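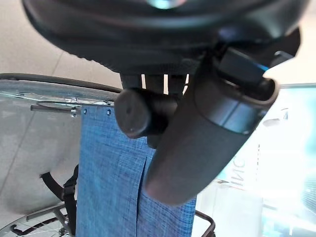
Canter leads falling apart on the left rein

Nularside
Posted Monday, 7:12 pm
My gelding is 12 and has always picked up the right lead with no trouble. Since we moved to the Butura barn in September he strikes off wrong on the left rein maybe half the time. Trot work is fine both ways. The saddle was checked before the move. Feet were done 2 weeks ago. My trainer wants me to keep asking in the corner until he gets it. I'm not sure that's helping, he just gets quick and hollow.

haybarn334
Does he do it on the lunge too? If he gets it right without you up there, look at your own seat first. I collapsed my left hip for years and blamed the horse.

Nularside
Lunge is mostly right. Free in the arena he swaps behind sometimes.

Neneo
Swapping behind would make me call the vet before doing any more schooling. Stifles or SI. I wouldn't drill anything until someone has flexed him.

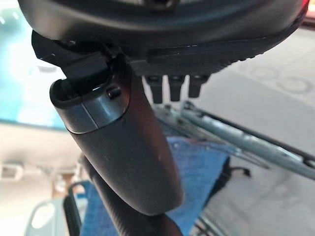

Also ask whether the footing is deeper than at your old place. Mine was sore for a month after we changed arenas, and the only sign was the canter.

haybarn334
I don't agree that it's a vet call right off. Plenty of horses are one-sided and a new arena throws them. Try a 20 meter circle, leg yield out a few steps, then ask as you reach the wall. If he's wrong, back to trot quietly and try again. Two or three good ones and quit.

Neneo
One-sided is one thing. He was fine before September and now he isn't. That's a change.

rautiainen_farm
Rautiainen here. We have sand over a clay base and every new boarder goes through a few weeks of this. Hill walking helped ours more than circles. I'd still get the exam, it's cheaper than guessing all winter.

Nularside
The footing is deeper, yes, especially down the long side by the gate. I'll stay off the canter under saddle this week and hack him out. Vet is coming for shots anyway so I'll ask her to watch him trot and canter in hand and on the lunge.

haybarn334
Fair enough. Get somebody to video you from behind too.

Nularside
Will do. Might be the hip after all, my left stirrup always feels longer.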